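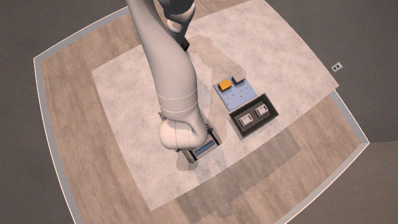

배터리 성능 표시값은 제조사마다 산출 기준이 달라서 서로 다른 기종의 중고폰을 나란히 놓고 비교할 수 없다고 언도르 코치시는 지적했다. 불리아(Bullia)의 검사 체계는 이 지적에 대한 답으로 설계되었다.

회사 소개

불리아는 중고 스마트폰의 상태를 측정하고 그 결과를 성적서로 발행하는 독립 검사 업체입니다. 단말기를 매입하거나 판매하지 않으며, 수리 중개 수수료도 받지 않습니다. 매출은 검사 수수료와 성적서 조회 시스템 울런스(Ullance)의 이용료로 구성됩니다.

검사 범위

현재 검사 대상은 202개 기종입니다. 같은 모델명이라도 출시 지역에 따라 모뎀이나 프로세서가 다르면 별도 기종으로 분류합니다. 검사 항목은 배터리 실용량, 충전 곡선, 화면 휘도 편차, 터치 응답, 스피커 출력, 카메라 손떨림 보정, 무선 수신 감도, 저장장치 쓰기 속도, 방수 씰 기밀도의 아홉 가지입니다. 외관 등급은 성적서에 포함하지 않습니다. 외관은 판매자가 게시한 사진으로 구매자가 판단할 사항으로 봅니다.

배터리 실용량은 완전 충전 후 정전류 방전으로 측정합니다. 단말기가 자체 보고하는 잔여 성능은 참고값으로만 병기하며, 두 값의 차이가 20%를 넘으면 재측정합니다. 재측정 결과도 같으면 성적서에 '표시값 불일치'로 기재합니다.

조직

측정 부문은 노에미 헐라스, 데이터 부문은 줄러 보르베이가 맡고 있습니다. 측정 절차서는 에니쾨 설러이가 관리하며, 개정 이력은 울런스에 로그인하면 볼 수 있습니다. 운영체제의 주 버전이 바뀌면 해당 기종의 기준값을 다시 산출하고, 작업이 끝날 때까지 신규 접수를 중단합니다.
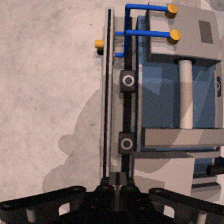 성적서의 유효 기간은 얼마입니까?
발행일로부터 6개월입니다. 그 전에 배터리나 화면을 교체한 경우에는 교체일부터 효력이 없으며, 해당 항목만 다시 신청할 수 있습니다.

접수와 반환

접수는 개인과 사업자 모두 가능합니다. 보내기 전에 기기 찾기 기능과 화면 잠금을 해제하고 유심을 제거해 주십시오. 초기화는 필수가 아니지만 저장장치 쓰기 속도 측정에는 여유 공간이 필요합니다. 공간이 부족하면 해당 항목은 '미측정'으로 표기됩니다. 측정 중 부풀어 오른 배터리가 확인되면 방전 시험을 중지하고 의뢰인에게 연락합니다.

월요일에 도착한 물량은 주말 접수분과 함께 처리되므로 반환이 하루 늦어질 수 있습니다. 사업자용 일괄 접수 양식은 울런스의 '서식' 메뉴에 있습니다.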